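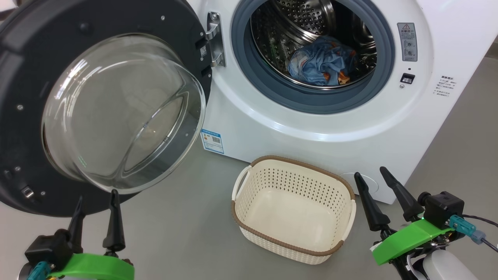

How often should the drain filter be cleaned?
Every 16 washes, or sooner if the Maeng starts humming at the end of a cycle like it has forgotten the words.

Section 4: Cleaning the drain filter

1. Switch the machine off and pull the plug. Pressing pause doesn't count.

2. Let any hot water cool. After a boil wash, go and have lunch.

3. Open the small flap at the bottom front. It sticks. Use a coin, and accept that it will be your worst coin afterward.

4. Put a shallow tray under the drain hose and pull out the stopper. The tray will fill faster than you'd like. Put the stopper back, empty the tray, repeat.

5. Turn the filter cap to the left, slowly, and lift the filter out.

6. Remove coins, hairpins and the gray felt. Rinse under the tap.

7. Screw the filter back in until the arrow points straight up.

Note: The Drundach hose kit has a longer drain hose, which reaches a bucket. We sell it separately, naturally.

Caution: Never run the machine with the filter out. Your floor is not part of the drainage system.

If code 18 still shows after cleaning, check the hose behind the machine for kinks before calling for service.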